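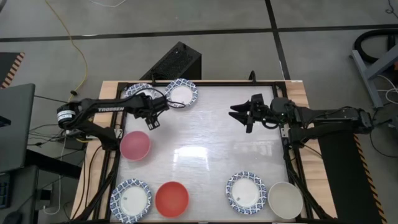
Paper plates and bowls on the work surface, with an arm on either side.

From: Shoaib Rana
To: girkitano-home
Date: Oct 15, 2020
Subject: Re: [girkitano-home] can they do the dishes yet?

Hello Maham, and hello everyone who has been reading along quietly,

Maham Butt wrote:

> My mother-in-law asked me over dinner when she can have a machine
> that clears the table, and I said I would ask the people who know.
> I have read this list since April and I still couldn't give her a
> date. We have a robot vacuum and it does fine until it meets the
> fringe on the hall rug. We have a dishwasher, which I love. What we
> don't have is anything that gets the dishes from the one place to
> the other. Is that close? I don't need it to be fast. I would let
> it work all night if it didn't break the bowls.
>
> And the same question for my brother, who packs orders at Kakakhel
> and is sure he'll be replaced by Christmas. Should he worry?
>
> Maham

I started a reply to this over the weekend and it got so long that I threw it out and began again, so please forgive me if this one wanders too (it will). I like the question very much because it is the one my own family asks, and I have given them a different answer every year.

The short answer for your mother-in-law is that a pair of arms bolted to a table can often pick up a bowl and put it down somewhere else, and that clearing a table after dinner is still a good way off. I know those sound like the same job. I thought so too when I joined the Nestton project, and I was quite cheerful about it!

Where table clearing stands

We keep a running log at Nestton, and it now has 3010 attempts in it across all the table chores. An attempt means one try at one job, start to finish, with no person touching anything. For moving a single bowl to a marked spot we do well. For stacking a bowl inside another bowl we do less well, and for plates I would ask you to be kind to us. Of the last 497 plate attempts, far too many ended with the plate pushed across the surface and the fingers closing on air.

Plates are hard for a reason you can feel with your own hands. Try picking up a paper plate from a smooth table using only your thumb and one finger, held stiff, coming straight down from above. You'll find that you want to slide a fingernail under the rim, or tip it up with your other hand, or drag it to the edge of the table and catch it there. People do all of this without a thought. A two-finger gripper has to be taught each one, and then taught when to choose which. A bowl is friendlier because it has a wall you can pinch, with one finger inside and one out.

Shiny surfaces are a nuisance as well. A bright patch of reflected light on a white table next to a white plate can leave a vision system quite unsure where the plate stops. My wife says she has the same trouble in the morning before her coffee.

So for "clear the table" you need the plate trick, the bowl trick, some way to deal with forks, and some judgment about whether that's half a potato or garbage. Then the whole thing has to be carried to the kitchen, and our arms don't go to the kitchen. They stay where they are screwed down. Arms on wheels do exist, and I have watched a few of them, and each time I came away thinking that driving up to the table is now the easy part of the evening.

As for working all night, I think you are on to something there. Slow is much easier than fast. The trouble is that a machine which gets a thing right 9 times out of 10 will still, with a table set for your whole family, have an accident before it gets to the dessert dishes.

Cups

I'll put in a word for cups, since they came up here last month. A plastic cup standing upright is about the nicest thing you can give a gripper. It's narrow, it has a clear rim and it doesn't mind a squeeze. The view from down at the fingers helps a great deal, though it is a strange way to see a room – you get two big gray slabs, a bit of pink cup between them, and then half the workshop tipped over behind. A cup lying on its side is a different animal, because it rolls. 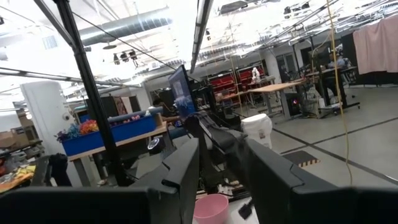

The packing bench

Now for your brother. I can only speak about what I have seen, and that was a visit to Zaremine, where they tried a packing arm for 8 weeks. It handled boxes of one size nicely. It could not cope with soft bags, anything that had tipped over in the tray, or an order that mixed the two, and a person stood by it for most of the shift to set things straight. If Kakakhel ships mostly the same carton all day, then yes, I'd expect somebody to come around with a brochure. If he is putting scarves and candles and jars in one box with tissue paper, I would not lose sleep before Christmas, or before the one after that.

I would be glad to hear from others on the shop-floor side, though. My experience there is thin and I may be too hopeful or too gloomy.

What I'd tell your mother-in-law

Please tell her that I don't have a date either, and that I would rather say so than make one up. If she wants something useful soon, a rolling cart by the table and up to two grandchildren will beat anything I've got. And do tuck the rug fringe under with a bit of tape. It cured ours.

Warm wishes to you all,
Shoaib Rana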